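### 3.2 Storage and wear of knitted garments

Households in Imrie and Gekby were asked to keep a clothing diary for 3 months. Each entry gave the garment, the fibre named on its label, where it was kept and how often it was worn between washes. The diaries produced 1025 entries for knitwear, which we treat separately from woven clothes because knitted fabric stretches under its own weight and sheds fibre more easily.

Jumpers with a picture on the front were entered under their own code. Rebane and Rutherford had found in the Plivby survey that owners kept these longer than plain ones, even when they were seldom worn. Participants were asked to lay each garment flat before judging its surface, as folds tend to hide early pilling.

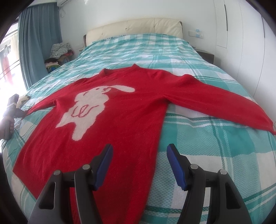

*Figure 4. Red knitted sweater with a white rabbit on the front, laid out on a bed. Small lighter fibres are scattered over the surface.*

Most picture jumpers were kept folded on a shelf or in a drawer. Those kept on hangers were more often marked as stretched at the shoulder, and several owners in Gekby had moved them to drawers before the diary ended. Loose surface fibre was noted for both groups, but the diary form did not separate fibre shed by the garment from lint picked up elsewhere. The later Pomemum form has a box for each.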